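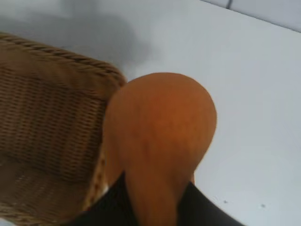 The Ziltby Autumn Basket Table

Welcome to the autumn page of the gallery, and thank you for stopping by when I'm sure you have a kettle on somewhere. Every year, when the evenings draw in, we bring out the baskets and fill them with whatever the gardens at Ziltby and over the hill at Prarkwood have sent us, and every year I promise myself I will keep the notes short. I have not managed it this time either, but do bear with me, as there is a good deal to enjoy in a plain table and a heap of squashes.

This year's table was laid on a Wednesday, starting at nine in the morning, and it stayed up until the end of the following week.

The colour
Orange is the one everybody walks towards first, and I include myself in that. A really warm orange, with a bit of amber creeping in at the side, does more for a dull morning than any lamp I own.

The shape
Round at one end and narrow at the other is my favourite sort, like an overgrown pear. They never sit quite as you want them to — you turn them this way and that, and then somebody comes past and turns them back again.

The basket
Woven baskets have been part of the table from the start. I love the close rows of the weave and the light brown of it next to anything bright, and I would happily look at an old bread basket with nothing in it at all.

The cloth we didn't use
There was a long discussion about a checked tablecloth from Duravley, which is a lovely thing and very generously lent. In the end we left it folded up in its bag, and I think the colours had more room to breathe without it.

The odd ones
Knobbly, streaky, leaning to one side, they all get a place. Children tend to pick these out before the tidy ones, and I have come round to their way of thinking over the years.

The soup
Nikolaidis, the café on the corner, made the soup on the last afternoon and served 70 bowls of it, with a little nutmeg and far too much bread (my fault, I did the ordering). If you had a bowl and have been wondering about the recipe, it is squash, onion, one potato and a long slow simmer, and they tell me the secret is to roast the squash first with the skin still on.

Taking it home
Squashes keep very well in a cool, dry room, provided the skin is sound. Wipe them over, give each one a bit of space, and try to pick them up with a hand underneath — a stalk makes a tempting handle but it will let you down sooner or later.

Older tables, going back through the spring baskets and the apple years, are kept in the main gallery under Seasons. The May page is still missing its captions and I am working through them, one cup of tea at a time.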